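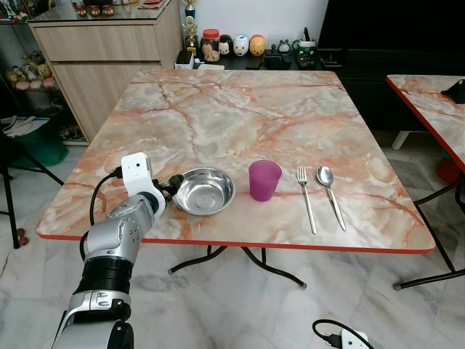

Khanyisile Engelbrecht asked me after class whether the fork really has to go down before the spoon, and my answer is no - but pick an order and keep it all term, please!

We start small: a bowl, a cup, a fork, a spoon. Put the bowl down first and leave yourself elbow room. I still set mine too close to the edge (old habit). 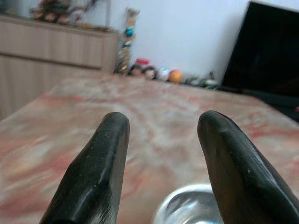

Unit 2 > Table Setting > Bowls

Hold it by the outside and keep your thumbs off the rim. Steel shows every fingerprint, so I keep a dry cloth handy. Read page 19 before February.

Related handouts
Folding Napkins
Clearing and Stacking

Comments
Esther Kariuki: Could we do glasses next?

Lernedard Home Skills | Contact | Back to top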